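Lab 4: Comparing Grippers on Shelf Items
Handout for the Thu 16 January session
Instructor: Duyên Cao

Read this before you come to the bench. You will run the same pick task with two controllers, Fimer and Urow, and write up where they differ. The arm and the hand stay the same for both runs, so any difference you see should come from the control side.

What to record

For each pick, note the item, its place on the shelf, the approach direction, and the result. Use three result codes: H for held, S for slipped, M for missed. If a neighboring item moves, add N to the code. Don't fix the shelf between picks in the same run - the next pick starts from whatever the last one left.

Grip force

Fimer closes to a set position and stops. Urow closes until the motor current reaches a limit, then holds. Start Urow at a limit of 786 and repeat the run at 843. These are raw controller units. Do not convert them in your table.

Camera placement

The head camera is good for choosing an item and planning the reach. Close to the shelf, the hand tends to block its view, and the wrist camera takes over. The wrist camera sees the fingertips well but loses track of where the arm is in the room. Save one still from each for your report.

Head camera first, then wrist camera:
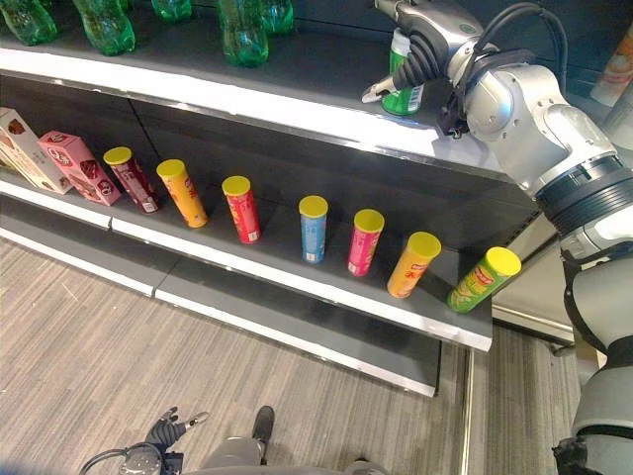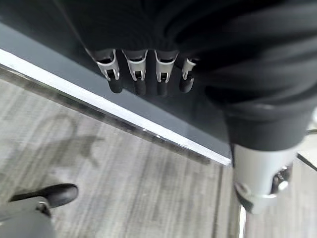
Hưng Cù commented on the draft of this handout that the current limit should be lowered for thin-walled cans, and that a run at one fixed limit tells you more about the items than about the controller. Take up that point in your discussion section.

Reports are due in February. One per pair, tables at the back.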